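4 min read

Search this blog Search

Cassim's winter patch and what it did to my ranked games

January 18, 2023

The new Cassim patch went live last week and I've put most of my evenings into it. I play on PC with a pad, mostly in the Australian queue, and I main Remier, so read the rest with that in mind.

First the rank stuff. I finished last season on 1,160 points, my best so far. After the reset everyone in my bracket lost 400, and I've been climbing back since. I don't mind the reset. The old ladder had got stale and the same people were sitting at the top of it without playing a match for months. What I do mind is that placement matches still pair you with anyone. My third one was against a player I recognised from the July online bracket who took three rounds off me in under two minutes.

Remier's changes are smaller than people were making out. Her standing heavy is slower by two frames, and it no longer links from the crouching light unless you land a counter-hit. The forward dash goes slightly further. The corner combo I spent all of last year on used to do 323 damage with one bar. Without the link I'm getting less and spending the same meter. There's a replacement route that starts from the launcher, but it drops on the smaller characters and I can't do it reliably on the right-hand side of the screen.

Her defence is better, though. The reversal now works out of block stun if you have half a bar, and at my level hardly anyone is baiting it yet. I've won a few matches I had no business winning by pressing it every time I was cornered. I expect that to stop working once people have read the patch notes.

Throws are the bigger change. The tech window has been shortened for the whole cast, and grapplers have gone from a nuisance to a real problem. I used to be able to react to the walk-up throw maybe half the time. Now I have to guess. I went into training mode, set the dummy to random throw or low, and did 138 reps over two nights. I got a bit better. I'd still rather jump, and then I get hit out of the air for it.

The netcode seems the same to me. Matches inside Australia are fine. New Zealand is fine as well. Anything further away is playable but I lose my anti-airs, and the connection bars in the lobby don't tell you much. It would help if you could set a hard ping limit in place of the three vague options in the menu.

Paora Doolan and I played a long set on Sunday to test some of this. He plays a zoner and beat me 10–6. Most of the losses were the same loss: I get impatient at three-quarter screen, dash in, and eat a fireball. The longer dash has made this worse, as I end up closer than I'm used to and block late. He thinks I should drop her for a season and learn someone with a projectile of my own. I might try it in casual.

We also tried Flelusico, the new stage, which has a moving background behind the second-round camera. It looks good but I kept losing sight of low projectiles against the bright floor, so I've turned it off in random select. The menu music is improved. The shop is not, and the colour I wanted is still in a bundle with four others.

There's an online bracket through Urnemeo next month, double elimination, best of three until top eight. I've signed up. Last time I went 2–2 and I'd like to win one more than that. Between now and then the plan is to learn the launcher route on both sides, stop dashing at fireballs, and stop pressing reversal in the corner before it becomes a habit.

I'll do a proper post on Remier's frame data when someone finishes the spreadsheet. The in-game numbers for her air normals are still wrong. 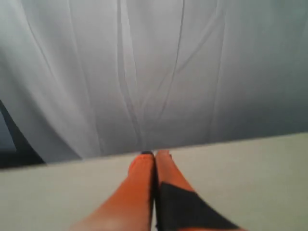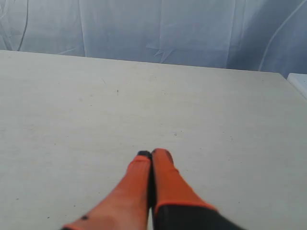
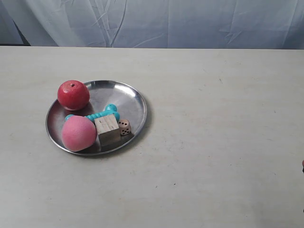
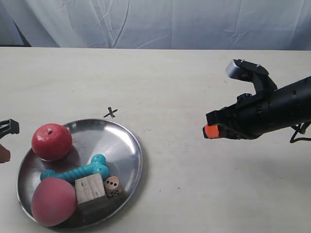 Last two: the steel plate on the tabletop.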